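El taller de Zitulier en primavera – galería

Mayo de 2024

¡Por fin me he puesto con las fotos! Llevaba desde febrero prometiendo que iba a subir algo de nuestro nuevo rincón de trabajo y siempre acababa pasando otra cosa (un viaje, un catarro, un disco duro lleno hasta arriba). Hice muchas, casi todas movidas, y cuando me senté a escoger descarté casi todo. Así que esta va a ser una galería cortísima, con bastante más charla que imágenes, que ya me conocéis.

Para quien llegue nuevo: Zitulier es el taller que compartimos cuatro personas en la parte de atrás de la antigua imprenta Midow. Entramos con 10 cajas y una cafetera, y en cuanto nos dieron las llaves discutimos media tarde por dónde poner las mesas. Ganó Jinlong Shao, que quería la zona de montaje pegada al fondo y la de soldadura junto a la puerta, y tengo que reconocer que se trabaja muy a gusto así. Yo quería lo contrario y todavía se lo recuerdo de vez en cuando.

Lo que más me preguntáis por correo es por el perfil de aluminio. Sí, lo usamos para casi todo: bancadas, estanterías, el soporte de la pantalla y hasta un perchero que hice yo un día de lluvia y que baila un poco. Es perfil ranurado, de 40, y lo que me encanta es que si te equivocas aflojas cuatro tornillos y vuelves a empezar. Yo me equivoco mucho, así que para mí es perfecto. Las barras las cortamos en Dendcombe, que nos queda a dos calles, y siempre pedimos alguna de más por si acaso (el «por si acaso» llega todas las semanas).

El cableado es otra historia. Mi norma es que los mazos vayan tumbados, siguiendo las barras, y que se pueda llegar a los conectores sin desmontar media máquina. La norma de Jinlong es «ya lo peinaré luego». Entre las dos cosas nos sale un resultado bastante decente, con algún bucle suelto que me pone nerviosa cada vez que paso por delante con la escoba.

Y ya que estamos, un poco sobre la luz, porque también me habéis preguntado. Los tubos del techo venían con el local y son potentes, muy blancos, buenísimos para apretar tornillos pequeños y malísimos para las superficies brillantes. Todo lo que tenga barniz o laca se convierte en un espejo. Hou me pasó un difusor de tela para probar y ahí sigue, doblado en su bolsa, esperando a que alguien se suba a la escalera. Si alguno de vosotros hace fotos en un sitio parecido y tiene un truco, ¡que lo cuente en los comentarios!

Bueno, la foto, que me enrollo. Vista de cerca, con el brazo blanco, las articulaciones negras y el taller asomando por detrás. 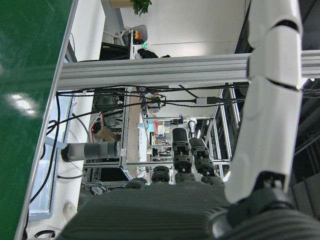 Zona de montaje: eslabones blancos, articulaciones negras y mi querido perfil ranurado cruzando por detrás. Hay un pilotito verde entre dos módulos.

Lo que más me gusta de esta son los detalles de color cobre entre las piezas negras. Tengo debilidad por esas cositas – me pasa igual con las bisagras y con los botones de los abrigos. Y el brillo sobre el verde de la izquierda, pues eso, ya os he hablado de los tubos.

Al fondo queda una estantería de barras de aluminio con equipo de todo tipo. La próxima tanda quiero dedicarla entera al almacenaje, con las cajoneras y el panel de herramientas, que lleva 5 versiones y sigue sin convencerme. También me ha pedido Jinlong que saque su banco de soldadura, pero dice que antes lo quiere recoger, o sea que id cogiendo sitio.

Si queréis alguna foto más grande para un fondo de pantalla o lo que sea, escribidme por el formulario y os la mando encantada. Contesto tarde, pero contesto.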